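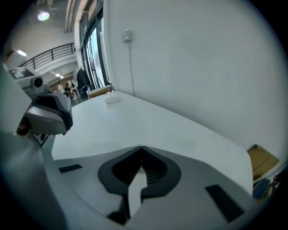
A customs office that detains a shipment should have to say why, in writing, on the day it does so. Under the current rules at Lokurport it has to say only that the goods are "held pending determination." The importer receives a reference number and a storage tariff. The determination itself can turn on very little. Consider a hand-held gripper with a light gray plastic body, a ribbed black slot in the middle and a black pad on either side of it. One officer may enter it as an article of plastic, another as a hand tool, a third as a part of a machine. Each entry carries a different rate, and one of them can require a permit that the importer had no reason to apply for.

I have no quarrel with the existence of import controls. A state may decide what crosses its border, and a public that objects can take the matter to its legislature. My objection is to controls that are set at the counter, case by case, by people who are never asked to publish what they decided.

The 60-day hold

The port code allows a hold of 60 days, renewable once on the signature of a supervisor. Renewal was meant for difficult cases, such as goods that need laboratory testing or papers that have to be confirmed abroad. The code does not list those cases, so renewal is available for all of them, and a supervisor who signs is not required to record a ground.

Billent, a small importer of kitchen and workshop goods, had a consignment held for 90 days last year. It was then released with no change to the declared heading. The duty owed on release was the duty offered on arrival. The company paid storage for the full period, and the code treats storage as a service rendered to the importer, so none of it was refundable. A larger firm would have entered this as a cost of doing business. Billent dropped the product line.

Supporters of the present system say that a written reason would help smugglers by showing them what officers look for. This may hold for drugs and weapons, and an exception for those is easy to draft. It has no bearing on a dispute over which heading covers a plastic tool.

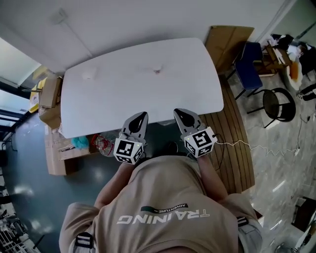 What publication would change

Gralden, the next port down the coast, posts its classification decisions with the importer's name removed. The file has 401 entries. Most are short: a description of the goods, the heading chosen, and two or three sentences on the headings that were rejected. They are dull reading. A broker can search them before a ship is loaded, and an officer who wants to depart from an earlier entry has to say what is different about the goods in front of him.

Lokurport keeps the same kind of decisions in paper folders, sorted by arrival date. A broker at Lokurport who wants to know how a similar item was treated has to remember it or telephone somebody. This favors the brokers who have been there longest, and they are, predictably, the ones who tell the port authority that the arrangement works well.

The authority's other argument is cost. It estimates 700 staff hours a year to write and post decisions. I accept the estimate. It should be compared with the hours now spent answering importers who call to ask where their goods are, a figure the authority does not collect.

The appeal that comes too late

An importer can appeal a determination but cannot appeal a hold. While the goods are held there is no determination, and so nothing to put before the tribunal. Once there is one, the storage bill has already been run up and the tribunal has no power over it. The right of appeal covers the smaller of the two losses.

The Stan amendment, now before the assembly, would fix part of this. It makes the first hold appealable after 14 days and moves storage costs to the port if the declared heading is upheld. It leaves the written reason out, I assume to keep the authority from opposing the whole text. That is a poor trade. A tribunal asked to review a hold with no stated ground will have to ask the authority for one, and the authority will supply whatever ground looks best by then. The assembly should put the sentence back in before the vote.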